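Filed under: workshop life, storage, threads

ok so we spent the morning sorting out the shared bench room at Wodico. long overdue. short thread bc I still have 2 shelves to label

rule one, and I will die on this: the bench is for work, bins are for storage. a green bin does more for a room than any app. stuff goes in, stuff stays in, everyone can find it

also people need elbow room. you can't tidy with three of you leaning over the same spot, take turns 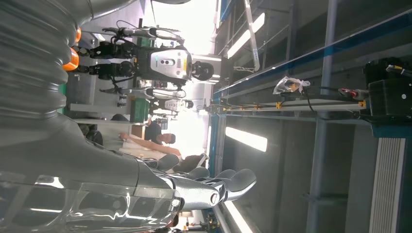

Laurier Beaudoin: we tried bins at Warnlow and they just turned into junk drawers with lids. what's stopping yours?

@Laurier fair. labels, and a clear-out every February. if no one can say what a thing is for it goes on the giveaway shelf. harsh but it works

next, containers. I am now fully a clear plastic person. you see what's inside without opening it, so no more prying lids off 9 tubs looking for one thing. Moussa wanted solid gray ones, got outvoted

faceted ones are nicer to grab than smooth round ones imo. and bright stuff like orange you can spot from accross the room

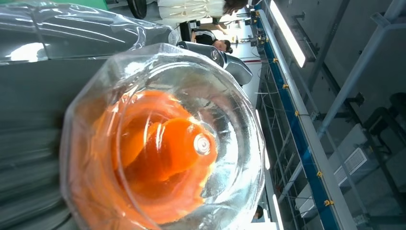
plastic bags tho. bags are the enemy. they breed. flatten them, fold them, one bag of bags MAX, the rest gets recyled

still to do: labels, the top shelf, and whatever Ement left in the corner. back after lunch with the label maker if it has batteries

Contact | Terms | Back to top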